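Cables: a drawer's worth of regret

Every February I tip the cable drawer out on the floor and swear it will be the last time. Perrine Besson, who reads this page and disapproves of most of it, says I should buy a label maker. I have one. It's in the drawer, under the cables.
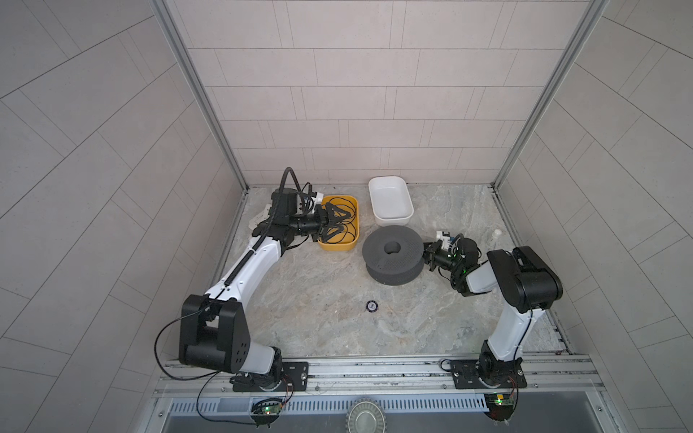
Sorting goes faster if each pile has its own tub before you start pulling. Anything with low sides will do. A yellow tray full of thin black cable looks hopeless, but the loops are loose, and loose loops come apart if you lift from the top and leave the ends alone. Keep an empty white container beside it for whatever you get free. Pulling hard on the first end you find makes a knot you will own forever.

Coil each cable about as wide as your hand and fasten it with a strip of hook-and-loop tape. Masta sells a roll of 30. Twist ties work too, if you enjoy untwisting.
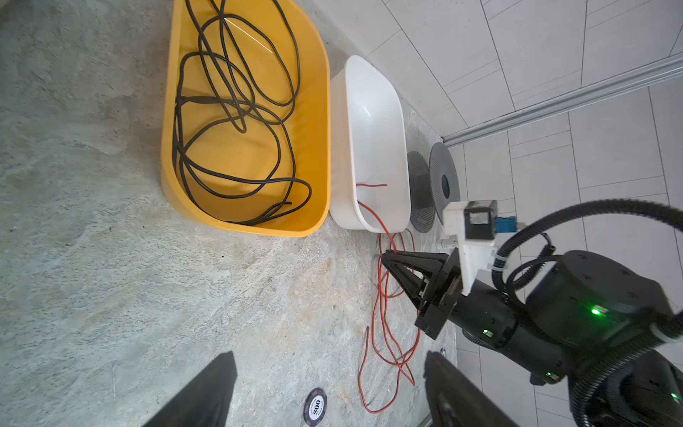

Thin wire gets its own tub, or it will marry everything else. Test what you keep. If a cable fits nothing you've owned for 3 years, take it to the electronics recycling on Friday, and don't look inside the bin while you're there. That's how I got the last batch.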